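Chapter 4
Color and the Cost of Dyeing Cloth

Before a shirt reaches a store, someone has to decide what color it will be and how that color will be put into the cloth. Most buyers give little thought to the second question. For the mill, it can decide whether an order makes money.

The town of Govham had one dye works, run by the MacAulay company. In March its manager, Evander Rennie, took an order for 663 shirts in a deep yellow. Yellow shows every fault in the base cloth — a gray patch or a trace of oil will come through.
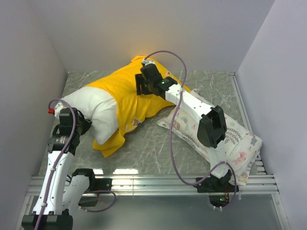
Figure 4.1 A yellow T-shirt with a white pillow. Strong colors are common in everyday clothing.

Rennie had two choices. He could dye the yarn before knitting, or he could dye the finished shirts in one batch. Yarn dyeing gives an even color but ties up stock early. Garment dyeing lets the mill wait until the buyer is sure.
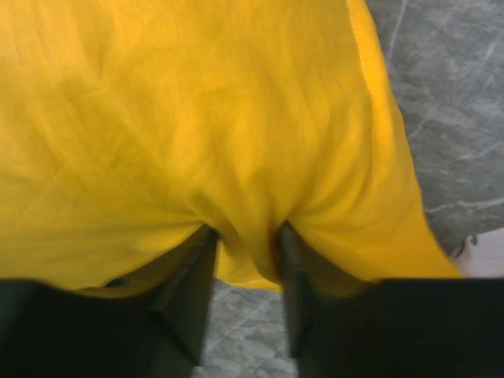 The works at Hesham, down the river, had made the first choice the year before and was left with 300 unsold shirts in a shade that had gone out of fashion. Rennie chose to wait.

In this chapter you will learn how dyes bond with fibers, why cotton and polyester need different dyes, and how a mill works out the cost of a batch. Section 4.1 begins with the fiber itself. Review the terms on page 29 before you go on.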